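Home | Journal | Current Issue | Archive | Contact
August
By Napaporn Kaewmanee and Ketsara Prasertsri
Shares 4 | Comments 0

3. Materials and arrangement of the breakfast table

3.1 Selection of the objects

The study asks how people put things back in order on a table when there are both real kitchen goods and toy foods on it. For this purpose we needed a set of objects that is familiar to everybody, is not dangerous, and can be used many times. Real bread and fruit were tried in the first trials in Bunnag, but the bread became dry and the fruit changed color during the week, so the later ratings could not be compared with the earlier ones. We therefore changed all food to toy food and kept the containers and the appliances as they are sold in shops.

The objects belong to three groups. The first group is the food, for example bread, an apple and a banana. The second group is the containers, where food can be put: a plate, a basket, an open box, a canister with a lid and a toast rack. The third group is the appliances, which are heavy and normally stay at one place. A few building blocks were added to the table as objects which have no natural place in a kitchen. In the earlier work on the Groltalbridge table such neutral objects were absent, and in our opinion this made the task too easy, as every object had an obvious home.

3.2 Arrangement

The table top is white and without a cloth, so that the borders of small objects are easy to see. Appliances are put first and the containers second. The food is put last. We did not fix the exact position of each object, but we kept one rule: each container must be reachable without moving an appliance. Some foods are already in a suitable container at the beginning, and other foods lie directly on the table. Figure 4 shows one arrangement, in which the bread slice stands in its rack and the banana has no container, while the pink plate is empty.
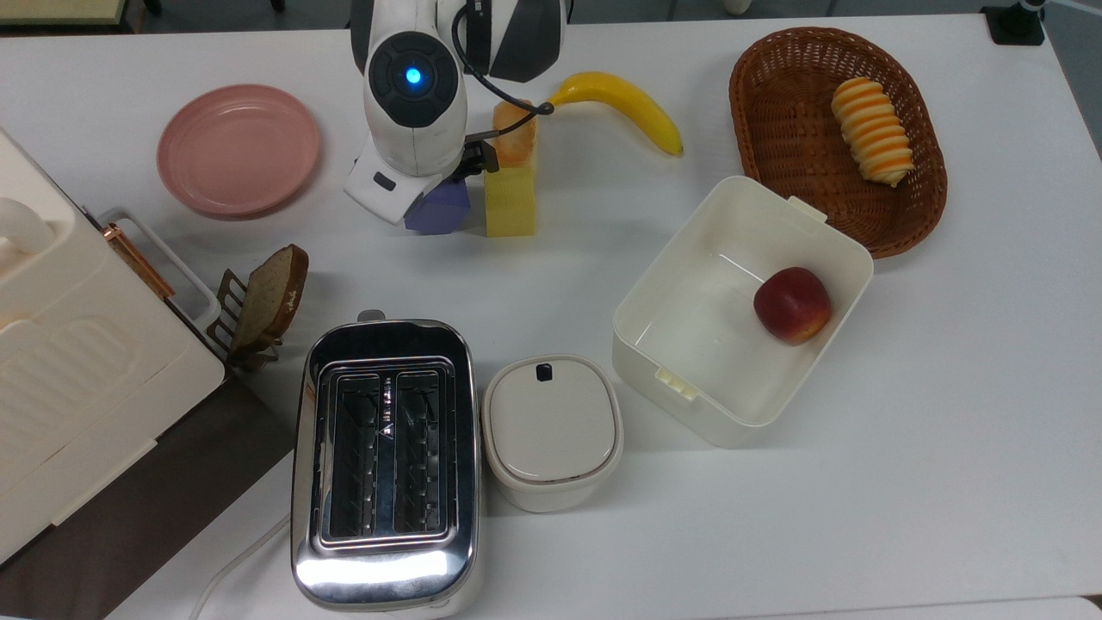
Figure 4. Breakfast table with toy foods, containers, blocks and a two-slot toaster.

The arrangement in Figure 4 is of the mixed type. The apple is in the plastic storage container and the bread roll is in the wicker basket. Both places are acceptable, but they are not equally typical. In our rating form, most persons accepted the basket for bread immediately, but many of them wrote that an apple belongs "on a plate or in a bowl" and that a plastic box is for food which is already cut. The toaster slots gave another disagreement. Some raters wanted to move the slice of bread from the rack to the toaster, and others considered that bread in a rack is finished and should stay there. We kept both answers as correct.

3.3 Rating procedure

The rating form was prepared in the Plustness format and contained 300 arrangements. Each arrangement was shown together with one question: which object would you move first, and to where? Raters could also answer that nothing should be moved. After the removal of incomplete forms, 1036 answers remained for the analysis. The forms which were collected on Thursday evening were checked separately, for the reason that the light in the room was weaker and several raters complained of difficulty in seeing the pale objects against the table.

Answers were written in free text and then coded by the two authors. When a rater used a general word, such as "box" or "can", we looked for the nearest container of this kind and marked the answer as uncertain if more than one was possible. The cream-colored canister was the most difficult case. It was called a sugar pot, a tea box and a small bin by different persons, and with the lid on it is not possible to decide between these names. In the Fernodard coding list there is only one class for closed containers, and we followed this list without change.

The blocks were coded in the same way as the food, with one additional class, "outside of the kitchen", for answers which asked to take the object away from the table.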